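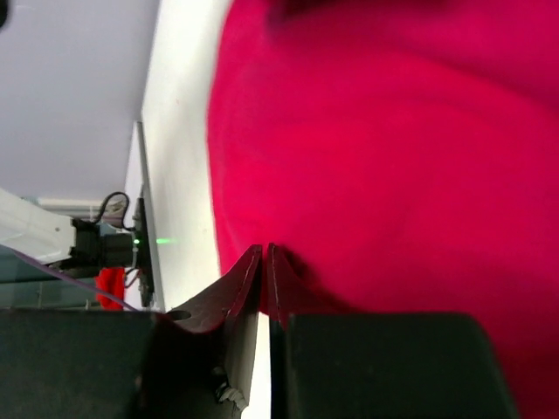
Prutdale College held its spring open day on May 10, 2019, a month after its governing board approved the budget for the coming academic year. I went along mainly to hear the finance session, which was held in the Bela Building at 10.30. Tables in the hall outside had been set out by departments, and a large red cloth lay on one white tabletop, with a soft fold across it. Inside there were 170 chairs and most were taken.

The board's figures were put up on a screen. Tuition for home students will rise by 3 per cent from September. The bursary fund goes up by more than that, and 17 new bursaries will be offered to part-time students, who until now could not apply. Questions were limited to 20 minutes. Several parents asked about rents in Mathew Hall, and were told that the board will vote on those at its next meeting.

After lunch there was a tour of the Trundura site, where the new teaching block is going up. We were kept to the path on the north side. The ground floor will have lecture rooms and the library desk will move there from the old building.

The bus back to the station runs every half hour from the main gate. Minutes of the April board meeting are in the library and can be read without a college card.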